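## 4. 양팔 의류 접기 시연 데이터의 수집 및 평가 절차

본 절은 Uvent 양팔 조작 플랫폼에서 의류 접기 정책을 학습하고 평가하기 위한 표준 절차를 규정한다. 적용 대상은 Kokinville 시험실의 운용자 및 분석 담당자이다.

### 4.1 시험 준비

1. 작업대 위의 이물질을 제거하고 조명 설정값을 시험 기록지에 기입한다.
2. 양팔을 원점 자세로 복귀시킨 후 손목 카메라와 상부 카메라의 시각 동기를 확인한다.
3. 그리퍼의 최대 파지력을 설정값 80으로 제한한다.

> **주의:** 전원이 인가된 상태에서는 작업대 안쪽으로 손을 넣지 않는다. 의류를 다시 배치할 때에는 반드시 일시 정지 상태로 전환한다.

### 4.2 시연 수집

1. 의류를 초기 자세로 배치하고 기록을 개시한다.
2. 접기 동작을 수행한다. 한쪽 팔이 천을 다루는 동안 다른 팔은 천에서 떨어진 위치에 대기시킬 수 있다.
3. 파지에 실패한 경우에도 기록을 중단하지 않고 재파지 동작까지 포함하여 저장한다.
4. 의류 한 종당 시연 200건을 확보한 후 다음 의류로 넘어간다.

> **참고:** 어두운 색의 천은 상부 영상에서 접힌 경계의 식별이 어려울 수 있다. 이 경우 손목 영상을 함께 검토하여 구간 표지를 부여한다.

### 4.3 정책 평가

1. 학습에 사용하지 않은 초기 자세 9종을 평가 조건으로 지정한다.
2. 기준 정책과 Zenby 정책을 동일한 조건에서 번갈아 실행한다.
3. 판정자는 정책의 종류를 알지 못하는 상태에서 최종 형상을 채점한다.

재파지 구간을 포함한 시연 506건으로 학습한 정책은 해당 구간을 삭제한 정책보다 가장자리 정렬 점수가 높았다. 다만 두꺼운 니트류에서는 두 정책 간에 유의한 차이가 확인되지 않았다. 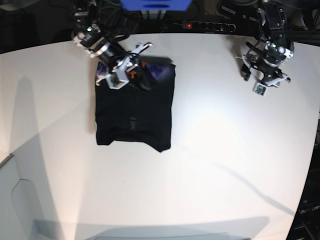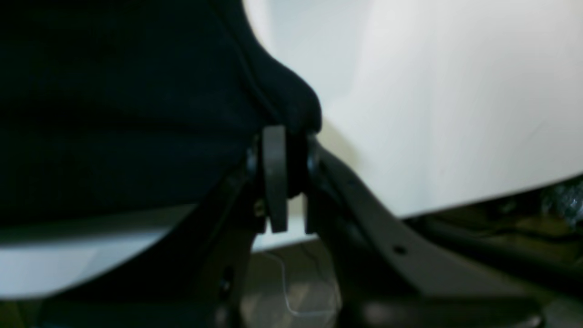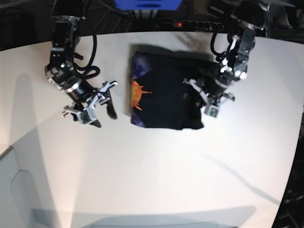

**작성:** Hutsuliak 연구소 조작학습연구실 | **작성일:** 2023년 6월 10일

세 사진은 모두 흰색 작업대에서 어두운 색 천을 대상으로 한 작업 장면이다. 첫 번째와 세 번째 사진에서는 양팔이 함께 확인되며, 두 번째 사진은 손목부 카메라의 시점으로 그리퍼가 천의 끝을 집은 상태를 나타낸다. 구간 표지를 부여할 때에는 천과 접촉한 팔을 좌우로 구분하여 기입하고, 접촉 여부가 불분명한 구간은 '미확정'으로 분류한다. 미확정 구간은 4.3항의 집계에서 제외한다.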